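Papers > Patterns and Memory > Section 3
July, by Teodor Lis
Last updated: July, 4:10 p.m.

3. Why I ended up asking people about floors

I grew up over a bakery in Dolletbridge with a black-and-white checked floor, so I can't pretend I came to this topic with a cool head. What I wanted to know was simple enough: when people think back to a room with a checked floor or tablecloth, do they remember the check better than whatever color went with it? (Figure 3 has the general look.) 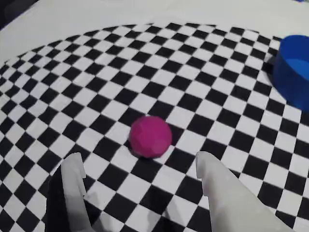
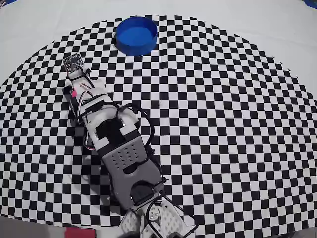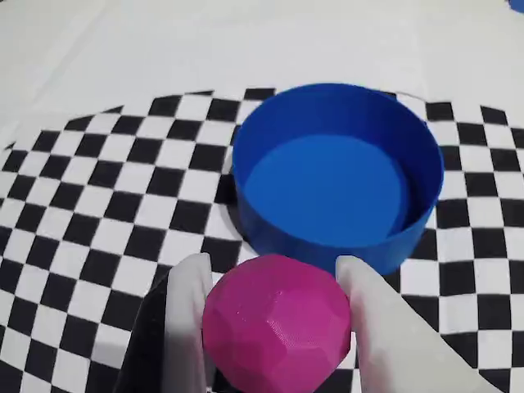
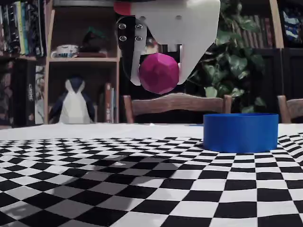 Figure 3. Black-and-white check with strong color against it: magenta, blue, or both.
Photos: T. Lis

I sent the survey to 926 people who had lived in Dolletbridge or Zundby as kids, and 300 of them wrote back, which made me very happy. The form had 5 questions and one big blank box at the end. I told people to use the box however they liked, and boy, did they! One woman gave me her aunt's entire kitchen, right down to the drawer that stuck.

The check won, and by a lot more than I'd guessed. People who couldn't tell me the color of the walls would still describe the squares, and plenty of them drew me a little grid in the margin. Color memories were shakier. Brothers and sisters who had shared a house disagreed about the curtains, sometimes on forms mailed in the same envelope. Red was the exception. If there had been something red in the room (a stool, a coffee can, a door) it nearly always came up, and usually early in the answer.

I should say something about Wróbel, the old flooring store in Zundby. Its name kept turning up in the blank box, and I hadn't asked about stores at all. Going by the letters, it sold one black-and-white tile for years and years, so a good chunk of my Zundby answers may describe the very same product. That's a problem for me. I split those answers out in Section 4, and the Dolletbridge group on its own still leans the same way, though less strongly.

I also called 70 of the people back and read them a short list of room details, some theirs and some taken from a stranger's form. I borrowed this trick from the Ledudum kitchen study, where it was used for smells. People were quick to throw out the wrong wallpaper. Wrong floors were harder: if the stranger's floor was checked too, they tended to accept it, even when I'd changed the size of the squares. So a check is easy to hang on to, but the details of it may go soft pretty fast. I don't know yet how soft, and the phone was a clumsy way to find out. For the next round I'd like to sit down with people and let them draw.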